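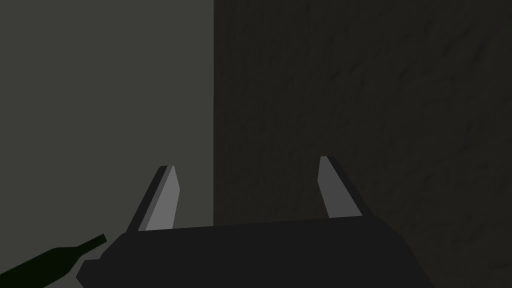
# Bread, patience and a very old oven: a chat with Wanda Pawłowska

I got to Haltside way too early, which in bakery terms means I got there at 5 a.m. and was still the last one in. Wanda Pawłowska already had flour up to her elbows and pointed me at a stool with her chin. "Sit there, don't touch the rye," she said. So I sat there and didn't touch the rye.

If you've driven through Ritby on a weekend you've probably smelled her place before you saw it. She bakes five kinds of bread and flatly refuses to add a sixth. I asked her why, and she laughed at me.

"I had 18 kinds once," she said. "Olives, walnuts, something with figs – I was so tired. People came in, looked at everything, and bought the plain one."

The plain one is a rye and wheat loaf her aunt used to make, with a crust that takes real effort to get through (bring a good knife, I'm serious!). She starts the dough the afternoon before and leaves it in the cool back pantry overnight. In August that pantry isn't very cool, so she uses less starter and sets an alarm for the middle of the night to go check on it. 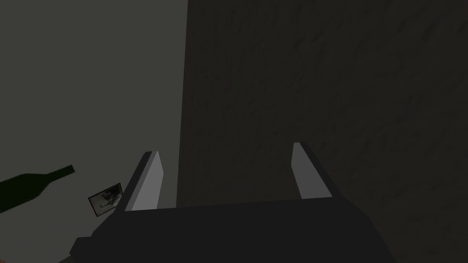 "My sister thinks I'm crazy," she told me. "But she eats the bread."

The oven is a Guérin, a big deck oven she bought from a pizza place that was closing down. It was cheap, it was filthy, and it took two weekends of scrubbing before she'd let any food near it. The left side runs hotter than the right, so every loaf gets turned halfway through. She doesn't use a timer for that part. I asked how she knows when to do it and she thought it over for so long that I figured she'd forgotten the question.

"It smells a little like popcorn," she said finally. "Then I turn them. After that it smells like toast, and if it smells like very good toast, I'm late."

I've been baking at home for years and I have never once smelled popcorn, so now I have something new to worry about.

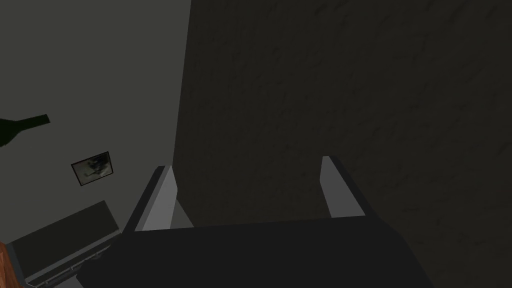

We talked about money too, and she was very open about it. A loaf was 2 dollars when she started and she hated raising the price every single time. The first year she baked for the market only, out of a rented church kitchen, and went through roughly 1000 pounds of flour before she had a sign with her name on it. She learned to drive a van that year as well, at 55, and backed it into the church fence on her second morning.

"I paid for the fence in bread," she said. "They were happy. I think they hoped I would hit it again."

These days the flour comes from Seron, a small mill up the valley, and she calls them whenever a batch feels different in her hands. She told me about one sack that drank up so much water she thought her scale was broken. She swapped the batteries, weighed a bag of sugar, weighed her own shoe, and then called the mill to complain. They sent her a new sack and she made crackers with the old one. The crackers sold out before lunch, and no, she won't make them again.

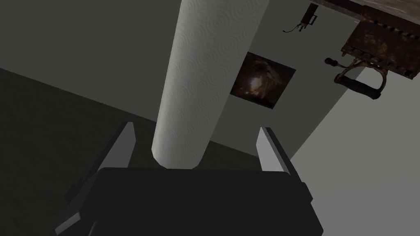
## What Wanda would tell a home baker

I asked for her best advice and got a lot of it, mostly while she was shaping rolls and not looking at me.

"Buy a scale. Cups are for tea," was the first thing. Next she wanted to know how long I let my bread cool, and I admitted that I cut it hot, standing up, with butter ready. She put down her dough scraper for that one.

"Rye, you wait until the next day," she said. "White bread, okay, one hour. You can go for a walk."

She also thinks most of us bake too pale. Leave it in another five minutes, she says, and if you're scared, leave it in another five after that. I tried it when I got home and the crust came out nearly the color of coffee, and my kids ate the whole loaf with soup. I did wait the hour. Okay, forty minutes.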